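How a Robot Learns from Examples
A guide for young readers from the Clirnunholm Learning Center

Think about how you learned to tie your shoes. Someone probably showed you. Then you tried it with your own hands, and you tried it again on many other days. After enough practice you could tie any pair of shoes, even a pair you had never worn before.

Some robots learn in a similar way. In the past, a person had to write down every single movement for a robot, step by step. That works well in a factory where the same part arrives in the same spot all day long. It does not work well in a kitchen or a bedroom, where things are left in different places. For such rooms, engineers use a learning system. A learning system is a computer program that studies many examples and finds patterns in them.

What is an example?

In this guide, an example is one complete try at one small job. The job might be "pick up the glove" or "move the box to the left." During the try, the computer saves two kinds of information. The first is what the camera sees. The second is how the robot's arms and fingers move. The two are stored together, so that the program can later match each view with the movement that belongs to it.

At the Center, the project that gathers these examples is called Prokel. It is led by Friederike Schmieder, an engineer who has taught both robots and fourth graders. During November, her team recorded 876 examples on 83 different objects.
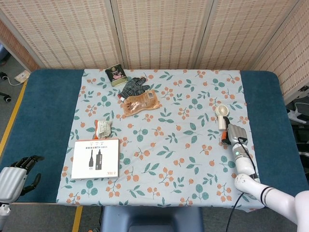 Choosing the objects is an important part of the work. A robot that has only ever held wooden blocks will know a great deal about blocks and very little about anything else. The team therefore looks for things that differ in shape, size, and feel. A knitted glove bends when it is lifted, and a flat box keeps its shape. A small tin has hard sides, while a plastic packet may be hard to see clearly if light passes through it. The white fan held in the robot's fingers has a round head and a handle like a tube, so the hand must close around the handle the way yours would around a flashlight.

Why so many tries?

One example teaches very little. Suppose a robot saw a glove only once, in the middle of a table, with the fingers pointing up. The program might decide that all gloves are found in the middle of tables. To prevent this, the team moves the objects between tries. They turn them, tip them over, and sometimes let one lie partly on top of another. They also change the tablecloth, because a pattern of leaves and berries can look quite different to a camera than a plain surface does.

Who moves the robot?

While examples are being gathered at the Center, the robot does not decide what to do. A trained person called an operator guides it. The operator moves his or her own hands, and the robot's hands follow. This is harder than it sounds. The operator cannot feel how tightly the robot is squeezing and must watch closely. New operators at the Center practice for 9 days before their examples are saved.

What happens to mistakes?

Objects are sometimes dropped. When this happens, the operator marks the try with a note. A second person, called a reviewer, then looks at the recording and decides how it should be labeled. A labeled mistake can still be useful, for it may help the program learn the difference between a good grip and a poor one.

Try it yourself

You can gather examples at home with a partner. Place eight small objects on a table. Ask your partner to close his or her eyes and pick up one object using only your spoken directions. Write down the directions that worked. Next, move the objects and read the same directions again. Which ones still work? Which ones need to be changed?

Words to know

Example: one recorded try at a job.
Label: a note that tells what happened in an example.
Learning system: a computer program that finds patterns in examples.
Operator: a person who guides the robot.
Reviewer: a person who checks the recordings.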